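I'd been meaning to get Juraj Kováčik to sit still for an hour since May, and he finally gave in on the condition that I bought the cake. He runs the Saturday repair and swap table in Bulville, and I wanted to know how a man who used to sell flooring for Anwood ended up as the person my whole street takes its old toys to.

"By accident," he said, already halfway through a slice. "My sister moved house and left me three sacks of toys. I couldn't bin them, could I? So I put a sign on the gate."

The sign brought in families from all over Bulville, and then Boris Kratochvíl offered him the old shop on Halás Lane (for next to nothing, Juraj says, though he wouldn't tell me the number!). He's been there ever since, sorting, washing and giving things away.
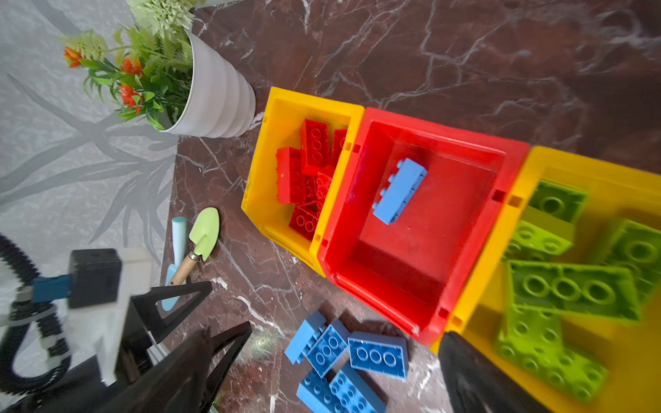 *Red bricks in a yellow bin, a light blue one in the red.*

I asked what people get wrong when they clear out. He groaned.

"They wait. They keep it all in the loft for the grandchildren, and then the box gets damp. Bring it while a child still wants it."

Jigsaws are his least favourite. He once did a big one with Idrisa Bakilana over two evenings, just to check it was complete, and they were a piece short. "Idrisa didn't speak to me on the way home," he said, laughing so much he had to put his fork down.

Dolls' prams go fastest, board games hang about for weeks, and anything with batteries gets tested before it reaches the table. Bricks he'll take in any state.

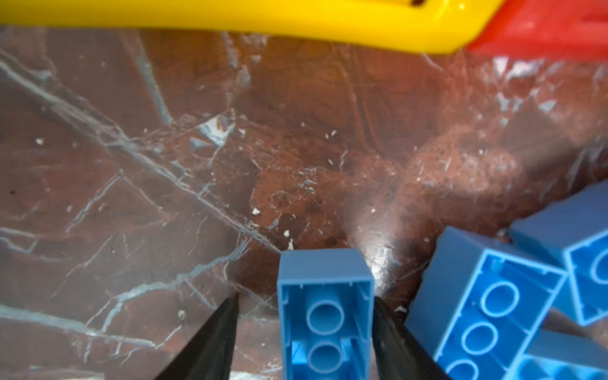
## On money, and what's next

He doesn't charge, but there's a tin. Last year it took £2642, and most of that went on rent and washing-up liquid. "So much washing-up liquid," he said. He'd like a second morning in the week, if Boris agrees, and a kettle that works.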